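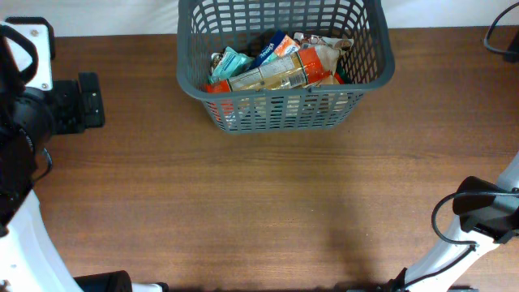
*Both arms at the snack basket, Prikovville bench.*

April 10, 2019. Quick opinion before I lose the thread - we are comparing grippers the wrong way. All of us, me included.

Most write-ups lead with grip force. Big number, nice chart. Fine for metal blocks. But try a bag of crackers. Or anything in thin crinkly plastic, piled in a basket with slatted walls where a fingertip can snag. Force is the last thing I worry about there. I worry about finger width, tip shape, and what the wrist camera can still see once the fingers close in.

I ran the Prureck fingers and the Wallasum fingers on the same arms, same Rätsep controller. 101 picks each. Prureck dropped 13 more than Wallasum, and on paper it is the stronger one! Wider tips, thats all I can put it down to. They push the pile around before they get hold of anything.

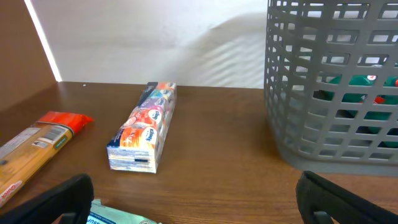
Should you buy the gripper or the camera first? The camera, and then pick fingers that leave it a clear view.

Other gripe - price. People in Februrary were telling me anything under $2000 is a toy. Don't buy it. The cheap pair did better on soft packs, worse on boxes. So say that in the review. Soft packs, boxes, long floppy stuff, separate scores. One overall score tells me nothing about my bench.

And publish the misses. Which item, which angle, how many tries. I'd take a messy table of failures over another smooth demo clip. Mine goes up once I fix the column headers.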